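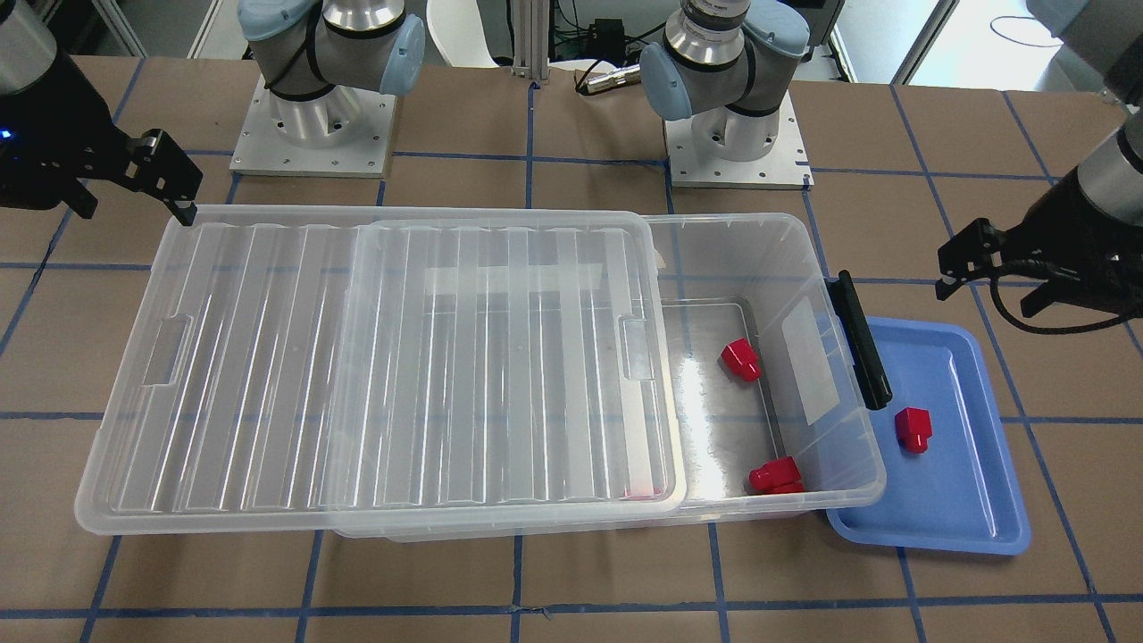 Clear bins with loose lids, keep or replace?
Forum: Storage and Closets

elli_niskanen
I have 11 of the long clear bins with the separate ribbed lids. They hold craft supplies and winter stuff. My trouble is the lids. I slide one partway to get at what's inside, then forget to close it, and dust gets in. Thinking of switching to the Borura ones with hinged lids. Anyone done this?

vtikkanen
Switched last September and went back. The hinges on mine cracked after six months. A loose lid can be replaced by itself, a hinged one can't.

groron36
Disagree. Mine are fine, but I don't stack them. How high are you going?

elli_niskanen
Three high, on a 36 inch shelf. The bottom ones are a pain to get to.

vtikkanen
Then the lid isn't your problem, the stacking is. Put what you use most in wide, shallow bins and keep those on top.
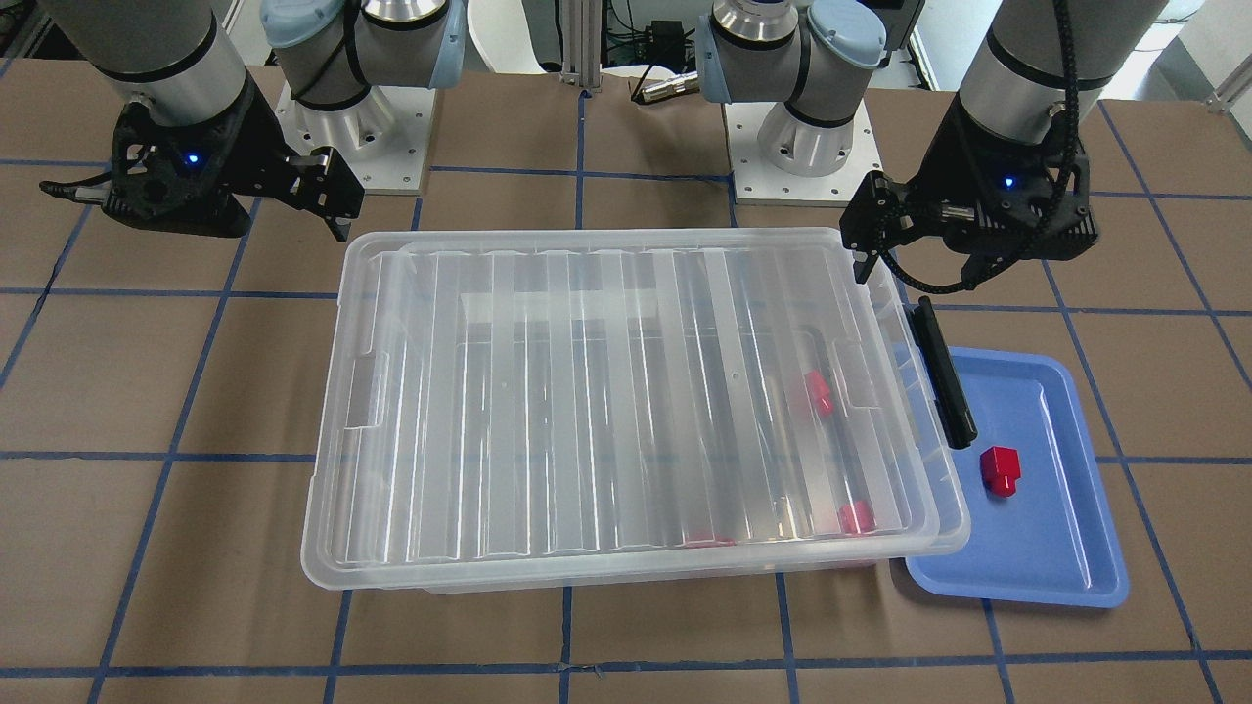
I also stopped putting small things straight in the bin. Beads and clips get stuck along the ribs at the bottom — a sheet of shelf liner fixed that for me. Cut it a little short so it lies flat.

groron36
Liner slides around in mine. I use trays instead, two per bin.

vtikkanen
Trays waste space at the corners.

groron36
Not if you measure first.

elli_niskanen
OK, keeping the bins for now. I'll try liner in one and trays in another. Does the liner need tape?

vtikkanen
No tape. It leaves glue on the plastic.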